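Speaker notes — "The Door at the End of the Hall"
Hartmut Ehlers
Valcombe Storage and Stockroom Evening, Sunday, September 13, 2020
Talk length: 40 minutes, questions after

Opening (take your time, let people find their seats)

Thank you all for coming out on a Sunday, and thank you to the good people of Valcombe for the coffee, which I have already had too much of. I have been looking after storerooms for most of my working life, first at Lerkberg and then at Andholm, and when I tell people that at dinner they usually ask me about shelving. Tonight I would like to leave the shelves alone and talk about the door. You meet the door before you meet anything else, and a good many of our troubles start there.

Tell the Lerkberg story here. 1,597 items on the stock list, one key, and the key lived in a coffee mug. Pause for the laugh, if there is one.

Part one: what the sign says

Ask the room: who has a sign on their storeroom door? Who remembers what it says? Give them a minute, people enjoy this more than you'd think.

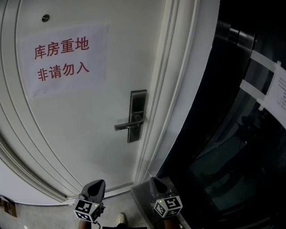
I am very fond of the wording on this kind of sign. The top line, 库房重地, says that this is a storeroom and an important area. The second line, 非请勿入, says no entry without permission. Four characters each, and you have been told where you are and how to behave. Compare that with the sign we had at Andholm, which ran to a full page and had a paragraph on umbrellas (read a bit of it aloud, slowly).

Things to say about signs, in whatever order they come:

Put the name of the room first. A person looking for the restroom wants to know it is the wrong door before they read any rules.

Big letters, few words. Red does well on white.

A sheet of paper and tape will do nicely to begin with. Hegazy, our supplier in those years, quoted us for engraved plates in August and I sent them away, and I'm still glad I did, as we changed the wording twice before the fall.

If the notice next to it is in small print, fine, but don't expect anyone to read it with a box in their arms. Long notices belong at a desk.

Part two: the handle and the lock

Slow down here, it's the part people write to me about afterward. Most of us arrive at a storeroom with our hands full. A lever is a kindness. You can work it with an elbow, and I have done so more times than I can count, sometimes with a tray of light bulbs. A round knob asks you to put everything down on the floor first — and then somebody trips over it.
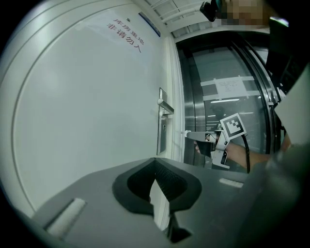 The storeroom door, with its lever handle and a keyhole below the lever.

Lock and lever together on one plate is how I like it. Your eye goes to one spot. Mention the Andholm side door, where the keyhole was down by your knees, and poor old me kneeling in my good trousers on inspection day.

Who holds the key? Write the name down. Keep the spare in a different room. Skip the bit about key cabinets if we're past the half hour.

Before questions

Handout is by the coffee. It has the sign wordings we tried at Andholm, good ones and bad ones, and a blank space for yours. Please write it in and leave me a copy on your way out.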